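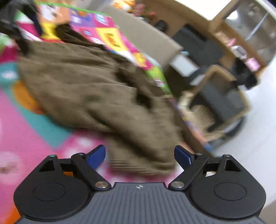

Wellach Floor Laundry

README, last touched 29 Jun 2024

Wellach is a small collection of household clothes being spread, smoothed, folded and, in the sadder cases, bundled. All of it happens at floor level. If you want garments on clean white tables under kind lighting, there are other collections for that and they are very nice.

What's in it

There are 200 folding sessions, each one covering a single garment from heap to whatever it became. Sessions live in folders named after the garment type, then the surface, then a running number. The naming was settled in December and then ignored for a while, so a few folders have the surface first. The index file has the correct order for all of them. Trust the index.

Garment types: sweaters, T-shirts, leggings, pajama tops, pajama bottoms, towels, and a folder called "other" that is mostly things with hoods.

Surfaces

Play mat: The busiest surface in the set. Bright blocks of color, little cartoon panels, flower shapes, orange next to magenta next to teal. Plain ribbed knits in brown and olive show up well against it. Printed pajamas vanish into it like a trout into a stream.
Rug: Gray, short pile. Grips the cloth, so sleeves stay where you put them.
Bare floor: Cloth slides. Expect a lot of chasing.

Labels

Each session has a plain text file with one line per step. The steps are spread, straighten, fold, turn, stack and give up. "Give up" is a real label and is used in 11 sessions. Please don't filter these out before looking at them. Several contain very respectable first folds.

There is also a crease note, written by hand by Siu-fong Kuo, who has firm views on creases. A crease is marked "deep" if it would still be there after one pass of a flat palm, and "soft" if it wouldn't. Cuffs, hems and waistbands are marked separately. Ribbed edges on knits are marked "cuff-like" when it's hard to tell which end of the thing you're looking at. With a heaped sweater that is most of the time.

Known problems

The twisted strip. Long narrow parts of a garment tend to roll up on themselves, and labelers couldn't agree whether a rolled strip was a sleeve, a leg or just a fold with ambitions. Where there was a disagreement the label is "strip".

Dark hollows. Deep folds in brown and black cloth have been labeled as holes in 3 sessions. No garments with holes were used, apart from the ones with holes for arms. Fix pending.

Colors. "Brown", "olive" and "olive-brown" were used by different people on different evenings. Merge them if you like. We tried, and it started a discussion.

Blur. Yes. Some of it is quite blurry.

Versions

Drurnent: first release, sweaters and towels only.
Yip: added leggings and the play mat.
Stillo: current. Crease notes added, about 30 sessions relabeled, "other" folder tidied by moving things out of it and then back in.

Use and credit

Free for research and teaching. Credit it as Wellach Floor Laundry and give the version name. Corrections to the labels are welcome; send the session folder name, the line and what you think it should say. Corrections to the folding will be read with interest and filed under "other".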